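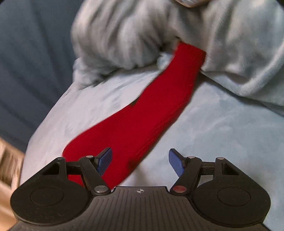
What happens to a sock that comes out of the wash alone? At Skaltatard it goes in the Purutach drawer, where it waits up to 300 days for its partner before it is retired to dusting.

1 min read

Zerik Laundry will open its first sock-matching counter inside the Skaltatard wash house in September. The counter starts with 758 single socks, most of them black and all of them, according to their owners, very important.

Customers may leave a single sock free of charge. Red ones go quickly - gray ones should pack a lunch. Matched pairs are folded together and held at the front desk until 8 p.m.

Vasiliu, the bedding shop next door, will take in blankets on the same ticket and asks that people shake them out first. Last winter's blankets gave up 149 socks and a spoon.

Search the newsroom Go Clear

Comments

I have nine left feet's worth. See you in September.

Does the spoon have an owner yet?

Gray sock person here. Rude, but fair.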